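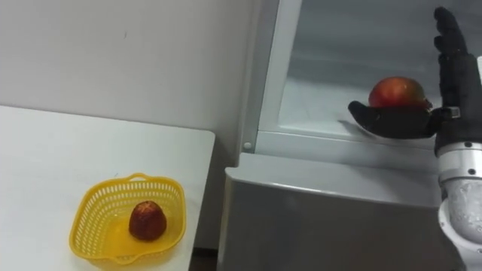 A yellow basket on a white table, against a white wall.

The owner of Mavix, a two-van painting outfit in Widusham, has been quoting on kitchens for long enough to be wary of the word "transformation". I asked whether repainting old cupboard doors is as good as the ads make out.

"It can be good," she said. "It's still paint. If your hinges are shot and the drawers stick, you'll have sticky drawers in a nicer colour."

I told her I'd had a quote that promised the whole kitchen in a day. She asked how many doors. I said 22, plus the drawer fronts.

"Then I'd like to know when they're planning to clean them. There's years of cooking grease around those handles. You wash, you sand, you wash again, then primer, and that has to dry. We allow 8 days and customers grumble, and I let them grumble."

Her price for a job my size starts at $1,000 and climbs quickly once there's open-grained timber involved. The one-day quote was well under that. She wouldn't call it a scam, though she did suggest asking which primer they use and getting the name in writing.

I was less convinced by her own guarantee, which covers peeling but leaves out "normal wear". Who decides what's normal?

"Well, I do," she said, and laughed. "Fair enough, that's a weak spot. Everyone in the trade has that line in there."

We moved on to reviews. A rival firm, Nistor, lists 101 of them on its site, every one glowing. She has read them all.

"Count how many mention the job a year later. People write those the afternoon we leave, when it all still smells new. Mine are the same. I'd sooner you rang somebody we painted for last October and asked to see the door under the sink."

I did ring one. The door was fine – a chip near the bottom, which the customer blamed on the vacuum cleaner.

As for colour, she has given up arguing about white. "Ninety per cent of them want white. Then they bring home six sample pots of it and can't tell which is which by tea time."

I haven't booked anyone yet. Adari, the third firm on my list, still hasn't called back.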